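Products > Hand Tracking > Mounts and Straps > Aleo Marker Mount, Revision Two

Shop | Spares | Safety Notices | Downloads | Contact

Aleo Marker Mount, Revision Two
Replacement strap and base for glove-worn cube markers
Sold in pairs. In stock.

The first Aleo mount had one job, which was to stay where you put it. It did this beautifully on the test bench, where the glove was filled with foam and had no plans for the day. On real hands it crept. The base turned a little on the strap each time the wearer made a fist, and the tracking software, a trusting sort of program, went on believing the cube was square to the knuckles.

We heard about it from Mahlet Wubshet at Datside, who had been teaching an arm to fold clothes from recordings of people doing it. The arm learned very well. It learned to reach past the edge of the garment and push its fingertips firmly into the table, as shown by 743 of her 900 recordings. The bench survived. One fingertip did not, and the guard was opened by somebody who thought the arm had finished when it had merely paused to try again. There were no injuries. There was a long email.

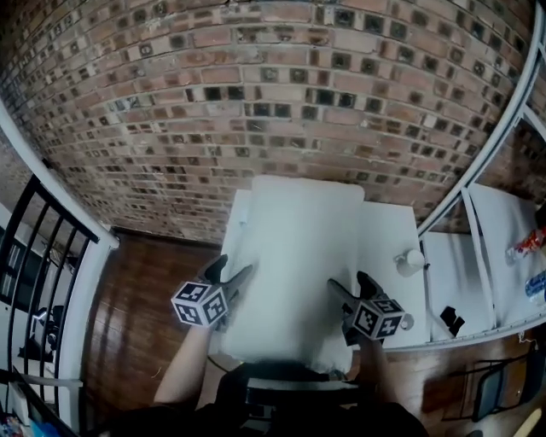

Creep is hard to spot from the wearer's side, and that is most of the trouble. A cube that has turned by a few degrees looks much like one that hasn't. With both hands held out over a white sheet, as they are here, the patterned faces stand out nicely from the black gloves and everything seems in order. Please don't take their word for it. Run the check below before the first recording of the day and again after any break in which gloves came off.

What has changed

The base is wider and has a rubber underside. The strap now passes through it twice, so pulling on one end tightens both. We have also added a printed line along the base which should point at the middle knuckle. Ruan Kruger in our workshop wanted this line on the first version and has been very good about not mentioning it more than once a week.

Fitting and checking

Put the glove on first. Lay the base flat on the back of the hand, line up the mark, and pull the strap until the base no longer rocks. Make a fist ten times. If the mark has moved, tighten and repeat. If your fingers have gone numb, you have tightened enough for two people.

Then record a short clip with your palm flat on the table and play it back in the viewer. The hand should rest on the surface. A hand that sinks into it means the mount has turned, and nothing recorded since your last good check should go anywhere near a moving machine.

Using it alongside a hand-held gripper

Plenty of customers record gloves and grippers in the same session. Revision Two makes no difference to the gripper, but old glove recordings mixed in with good gripper ones are just as able to spoil the result. Pirjo Partanen, who answers our support line, suggests keeping the two in separate folders until the glove set has been checked. She suggests it quite firmly. 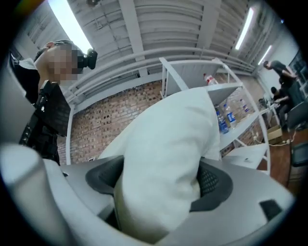 Hand-held gripper with white fabric between the mesh pads.

Safety notice for owners of the first version

Stop using it for any recording that will later drive an arm. It remains fine for screen-only work, and for propping up a wobbly monitor. Recordings already made can often be saved with the correction tool on the Downloads page. Whatever the tool tells you, play the first corrected run at 10 per cent speed with nobody inside the guard, and keep a hand on the stop button.

We will swap any pair of first-version mounts for Revision Two free of charge. No receipt needed. Send back the bases and keep the gloves, please. Some of the ones we have been sent had seen a great deal of use.

In the pack: two bases, two straps, one fitting card. Gloves and cubes are not included.

Contact: Drorel Spares Desk, Brannigan Yard | © Drorel. All rights reserved. | Back to top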